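Week 6 notes - Automation at work: who does what after the robot shows up

Hi all. A few of you asked for these in writing after last week's marathon, so here's the long version. I've put in the stuff I rushed through at the end, and I fixed the bit about cycle times that I got backwards on the whiteboard (thank you to the back row for catching it).

## Where we left off

Last week was all about why a company buys a robot arm in the first place. This week is about the people standing next to it. I used to run a kitting area before I started teaching, so I have opinions, and you're allowed to disagree with every one of them in your write-up.

Quick reminder of the vocabulary, which I'll use loosely:

- **Kitting** - pulling the parts for one order or one assembly and putting them together in a tray or bag.
- **Bin picking** - getting single parts out of a container where they're all lying any which way.
- **Exception** - anything the system gives up on and hands to a person.
- **Tending** - keeping a machine fed, cleared and running.

If you only learn one of these for the exam, learn *exception*. Most of the job changes we'll talk about come out of that word.

## The Jedano case

Jedano makes pump repair kits. Before the change they had 44 people on the floor, and 15 of those worked in kitting. A kit order came down on paper, you walked the shelves, you filled the tray, and somebody else checked it. They had 139 different part numbers in regular use, and the good pickers knew nearly all of them by feel.

The arm was brought in by an integrator called Hrnčiar, with software from Skirkley. The plan was 300 kits a shift. Nobody lost a job on paper, and I want you to be a little careful with that sentence, because "on paper" is doing some work there. Three people retired that year and weren't replaced. Two moved over to shipping, one of them happily.

So what happened to the rest? Their day got chopped up differently. The walking mostly went away (knees everywhere rejoiced), and so did a lot of the talking, since the talking used to happen in the aisles. What came in was a screen, a stack light, and a steady drip of small problems.

### What Oľga Danko told us

Some of you were here in August when Oľga Danko came in to talk. She was a picker for years and then became the lead for the robot cell. I went back through my notes and these are the parts I'd underline:

- She got two days of training. Most of it was safety, which she thought was fair. Almost none of it was about what to do when the arm stops and the screen says something unhelpful.
- In the first months she was called over for every stop. Later the team worked out their own list of fixes and taped it up by the panel. That list was never part of the project plan!
- She missed knowing how the day was going. When you fill trays by hand you can feel whether you're ahead or behind. With the cell she had to go look it up.
- Her pay went up one grade. The pickers who clear exceptions stayed where they were, even though they now make calls that used to go to a supervisor.

That last point got the most discussion, and I'd like to see it in your papers. Who gets paid for judgment when the judgment comes in ten-second pieces?

## Why mixed parts are the hard part

People who've never picked for a living tend to think the lifting is the skill. It's the sorting-it-out-by-eye that's the skill. You glance into a bin, you see that the shiny thing is lying on top of the other shiny thing, you nudge one aside with a knuckle, and you're done before you've had a thought about it.

For an arm, every one of those is a separate problem. Shiny surfaces confuse cameras. Clear wrap is worse. Parts in a corner are hard to reach at a good angle, and the arm has to keep its own wrist and cables out of trouble while it goes in after them. You end up with a machine that's great on the easy ones and hands the awkward ones to a human. 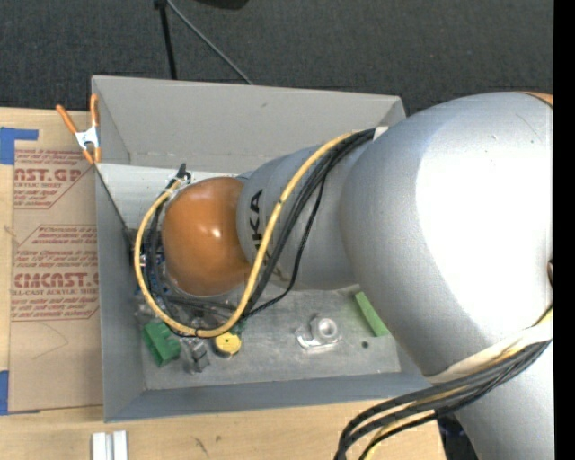

And that changes the mix of work a person sees in a shift. Before, you'd get an easy tray, an easy tray, a nasty one, then another easy one. The easy ones were your rest. Take those away and what's left is a whole shift of nasty ones, with a light blinking at you while you do them. Oľga called it "all the bones and no soup," which I've been quoting ever since.

The folks at Prusia went at it differently. They kept hand picking for part of every shift and rotated everyone through the cell, so each person got some of both. Output was a bit lower than the plan. They also had more people who could restart the thing at 6:30 in the morning when the lead was out sick, and their manager told me she'd make the same trade again. I only visited once and I liked her, so weigh that accordingly.

## A few things worth arguing about

I won't go through all of these in class - pick whichever ones bug you.

1. The list of fixes at Jedano was made by pickers on their own time at first. Should that count as engineering work? Would your answer change if Skirkley later built it into the software?
2. If skill in reading a messy bin isn't practiced for a year, does the company still have it? What would you look at to find out?
3. Rotation sounds nice, but some of the older pickers at Prusia didn't want it. Do they get to say no?
4. Who should be in the room when the layout gets drawn? At Jedano it was the integrator and the plant manager. The exception table ended up on the far side of the cell from the parts racks, so guess what came back? Walking.

## For next time

Read the two short chapters on job design (they're in the course folder, the scans are crooked, sorry). Then talk to one person whose work has some machine in it. A self-checkout attendant is fine, a dentist is fine, your uncle with the milking robot is very fine. Ask them what they do when it stops, and how they learned to do it. Bring one page, handwritten is okay as long as I can read it.

Papers on Jedano are due the week after that. If you want me to look at an outline first, catch me before class, I'm usually there by 8:40 fighting with the projector.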